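Nhung Bùi
Home and Product Design, Year 2 project report
Putting shoes away: a small study of a hallway problem

Why I picked shoes

Everyone on my course seemed to be doing chairs. I live in a shared house on Yorath Street with a front hall you can cross in two steps, and every evening I trip over somebody's footwear, so the subject more or less picked itself. My brief to myself was simple: find out what makes people put shoes back on a rack, and what makes them leave them on the floor in front of it.

I kept a hall diary for 24 days (a notebook on a string by the door, very high tech) and asked my housemates to scribble in it whenever they came in. By the end I had 185 entries. Some just said "boots, floor, sorry", but even those were useful!

Part one: the shoes themselves

Before looking at racks I wanted to understand what goes on them. I started with slides because they came up more than anything else in the diary. People wear them to the bins, to the corner shop, to the shower, and they never seem to belong anywhere. 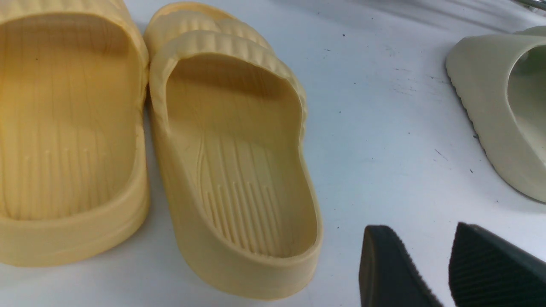 My first idea was to sort footwear by size, which is how most shop racks do it, with a shelf width and a number of pairs on the label. I gave up on that quite quickly. Length hardly matters with slides, it's the shape that causes trouble. The yellow ones have a wide pleated strap and a thick rounded rim at the heel, and the pale sage-cream one next to them is chunkier again, much more of a sculpted lump of foam. Two slides can have the same footbed length and behave quite differently on a shelf. I ended up measuring height at the strap and width at the widest point, and I made a paper template for each style so I could shuffle them around on my desk without the real things getting in the way of my tea.

The templates showed me something I should have guessed. You can't nest chunky slides neatly. With thin flip-flops you can slot one inside another and get four in the space of two, but a moulded slide wants its own patch of shelf. My housemate suggested storing them upright on their sides like books, and I tried it for a weekend. They fell over every time the front door shut.

Part two: the rack

I borrowed ideas from three racks. The Brekon is a bench with cubbyholes underneath, lovely to sit on but a swine to clean. The Iltau is a tall cabinet with tipping drawers, very tidy, and people in my diary group hated it because you have to open something. The last type is the plain open rack made of metal tubes, and that's the one I spent most time on.

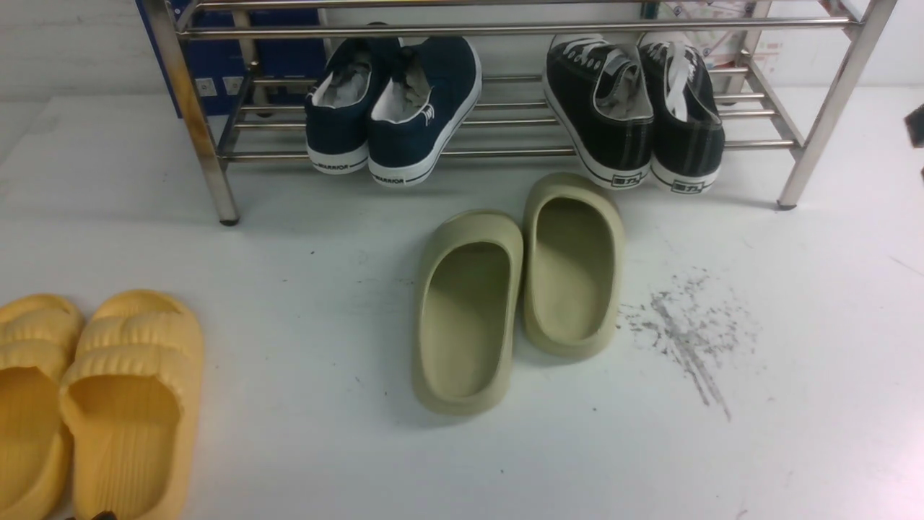

Open racks get used because they ask so little of you. You bend down, you let go, and you're done. The weak spot is the bottom tier, and you can see it with the canvas trainers: they sit very close to the floor, and one of the navy pair has its heel hanging just over the front bar. Then there are the olive slides on the floor right in front, one with its toe end pushed up close to the black pair. In my diary that was the most common place for a pair to end up, near the rack but not on it. I started calling it the doorstep zone. Once one pair is parked there, everyone else has to reach over it, and reaching over is exactly the sort of tiny effort that people skip at eleven at night.

I also noticed stuffing inside the navy trainers, which got me thinking about keeping canvas in shape. I'd like to come back to that, as my redesign doesn't deal with it at all.

What I made

My prototype is a low tray that clips to the front legs of an open rack and claims the doorstep zone properly. It's 400 mm deep and 454 mm wide, with a slight lip at the front. I cut it from offcuts in the Gumthorpe workshop, and the first version was too tall, so people kicked it. The second is lower and has rounded corners.

We've had it in the hall for a fortnight. Slides go in the tray, laced shoes go on the rods, and I haven't tripped since the first Thursday. The tray does collect grit, and one housemate has started leaving post in it.

Next steps

I want to try a lift-out liner for the grit, and a clip that fits thicker legs. I'd also like to test it in a house with children, where I suspect the lip will need another rethink.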